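About Trudden
Textile handling cells for laundries, linen hire and garment returns
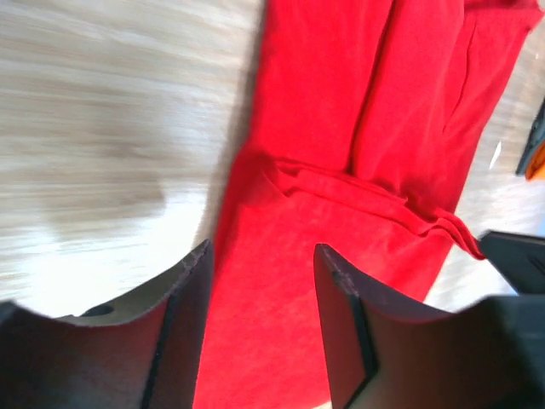

What we make
Trudden designs and supplies the Distum, a bench-mounted folding and sorting cell for soft goods. The standard cell comprises one arm, a two-finger gripper with a wrist camera, an overhead camera, a controller and the handling software. It is sold as a complete unit or as a retrofit kit for sites that already own a compatible arm.
The Distum handles T-shirts, polo shirts, tea towels, napkins, pillowcases and hand towels. It does not handle fitted sheets, doonas, garments with wire or boning, or anything still on a hanger. Trousers are supported on request after a sample trial.

Background
The company was started by Impi Oksanen, a mechanical engineer who had spent several years maintaining ironers and feeders in commercial laundries. The first prototype was built to turn napkins the right way up ahead of a feeder. It was slow, and the suction head it used lost its grip on open weaves. The second used fingers, and every Trudden product since has used fingers.
Garments came later, at the request of a uniform hire customer. A shirt has two layers, sleeves, and a collar or neckband that resists lying flat, and the software written for napkins could not be extended to cover it. It was rewritten. The current release handles flat linen and garments from the same code base, with a separate item library for each.

How the cell works
An item is placed or dropped on the work surface. The overhead camera gives the outline and colour of the item and a first estimate of its type. The wrist camera is used at close range, where the controller looks for edges, folded layers and creases that can be gripped. The fingers close on a ridge or edge of cloth, lift, and the item is re-imaged before the next move is chosen.
Folds are defined in the item library as a sequence of grasp and place positions relative to the garment outline. Customers can edit these. A fold to a retail board size and a fold to a locker shelf size are two entries for the same shirt.
If the controller cannot find a grasp above the set confidence, the item is pushed to the reject side and logged with its last image. The operator clears rejects by hand.

Gripper
The gripper was developed in-house under the name Eskola and is also sold separately. Fingers are supplied in pairs and must be replaced in pairs. The stroke is set in software. Grip force is adjustable from 2 to 30 newtons, and the default for cotton jersey is at the low end of that range. Fine knits should be tested before the force is raised. Finger changes need one hex key and a recalibration, which the controller will prompt for on restart.

Work surface
The cell can be mounted over most existing benches, provided the top is level, fixed and free of splinters or raised joins. Timber, laminate and stainless steel have all been used. Strong reflections reduce the reliability of edge detection, particularly with white items, and we recommend a matte mat where overhead lighting cannot be moved. Pale items on a pale bench will also need a mat.

Supply and commissioning
Each order begins with a sample trial. The customer sends up to 100 items representative of the daily mix, including worn and misshapen stock. We run them at our workshop and return a report listing cycle time, reject rate and any item types we advise against. There is no charge for the trial if an order follows.
Commissioning on site takes around a week and includes operator training. Guarding and risk assessment are carried out with the customer's own safety staff. Compressed air is not required.

Service
Software support and spare parts are handled by Clastbridge, our service partner, which holds fingers, cables, cameras and controllers in stock. Remote diagnostics are optional and switched off by default. The gripper should be inspected every 200 operating hours. The checklist is printed inside the controller door.
Item library updates are issued each May and can be deferred. Customer-edited folds are kept when an update is installed.

Enquiries
For a sample trial, include the item types, fabric, daily volume and a sketch of the bench with dimensions in millimetres. Gripper-only enquiries should state the make and model of the arm and the flange pattern.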